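The Last Paper Counter in Plultdale

Four in the afternoon, February, sleet. The bell over the door at Grīnberga goes and goes. A man wants graph paper, the old green kind. A girl wants one envelope. One. She gets it, pays in coins, and Rhona McIver writes the sale down in pencil, in a ledger, like it's 1950.

I'd come for an hour. Stayed till they put the lights off.

Packaging is what I was sent to write about, or gift wrap, the editor wasn't clear. How we wrap things now. Why a pair of socks comes in a box in a bag in another bag. Everybody has an opinion and most of them are cross. So I started at the other end, with the people who still do it by hand, and worked my way up to the ones who do it by the truckload.

Grīnberga first. Narrow shop, long counter, brown paper on a roll at one end with a cutter bar older than Rhona. She wraps anything. You don't have to have bought it there. People bring in teapots, a fishing reel, once a live plant. Two dollars, string included. No tape unless you ask, and she'll sigh if you ask.

"Tape is for people in a hurry," she says. Folds a corner. Doesn't look down.

Her rule is that the parcel should open without scissors. Pull one end of the string and the thing comes apart in your lap. I tried it at home with a paperback and some twine and ended up with something like a badly dressed sandwich. Second try was worse. There's a trick to the short ends, you crease them before you fold, she showed me and I still can't do it.

She learned from Calum Yule, who ran the counter before her and still comes in to complain about the price of string. Calum says wrapping went wrong when shops stopped doing it for free. Before that it was part of the sale. You watched it being done, it took a minute, you talked. Then it became a thing on a shelf, in a tube, with snowmen on it.

Could be. He also blames the snowmen for other things.

Next stop Feduvport, two hours on a bus with no heating. The packaging district there is three streets behind the harbor, printers mostly, a few box makers, one place that does nothing but ribbon. Fidov has the corner building. Fidov makes small packs, the sort of thing you tear open and don't think about again. Thanasis Liapis has been designing them for most of his working life and he thinks about them all the time.

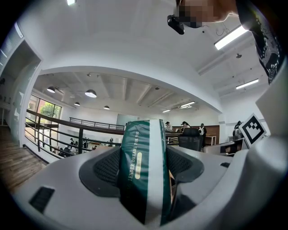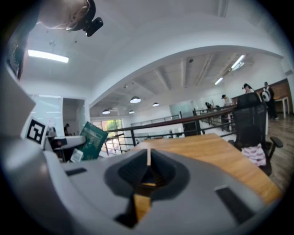
Cauã Mendonça wrote to me after I'd talked some of this over in an online piece, and he was not having it. Small packs are the whole problem, he said, nobody recycles them, they're too little to bother with, and a designer who loves his work is still a designer filling up the trash. "Ask him what happens to it after," he wrote. "Ask him that first."

So I did ask. Called Thanasis back. Long pause on the line. He said he asks himself too, and that the honest answer is the bin. He said a pack has to do its job in the time it takes somebody to walk past it, and then do a second job, keep the stuff inside clean and whole, and for the third part, the going away, no client has ever given him a budget. He wasn't defensive about it. Sounded tired.

What he does do is take things out. One color less. A flap gone. He had a folder of versions of one carton, 60 of them, and the last was so plain I took it for the first. His favorite. The client picked number 4.

Names matter more than I'd have guessed. So does the word on the front. Soft words sell soft things, he says, and green used to mean mint and then meant healthy and now means you're supposed to feel better about buying it. He'd like ten years off from green.

Back to Plultdale on the last bus. Kenna Baird was at the counter with Rhona, closing up. She buys the paper in, roughly 100 rolls a year, and she'd been on the phone half the day becuase the mill wants to drop the narrow width. Not enough call for it. If they do, the cutter bar is no use and the roll holder neither, and the whole counter would need changing round.

Rhona wasn't saying much. She'd found a box of old string ends under the register and was tying them together, short to short, winding the lot onto a card.

I asked for my paperback to be done properly. She did it, handed it over, wrote it in the book. Two dollars. I still haven't opened it.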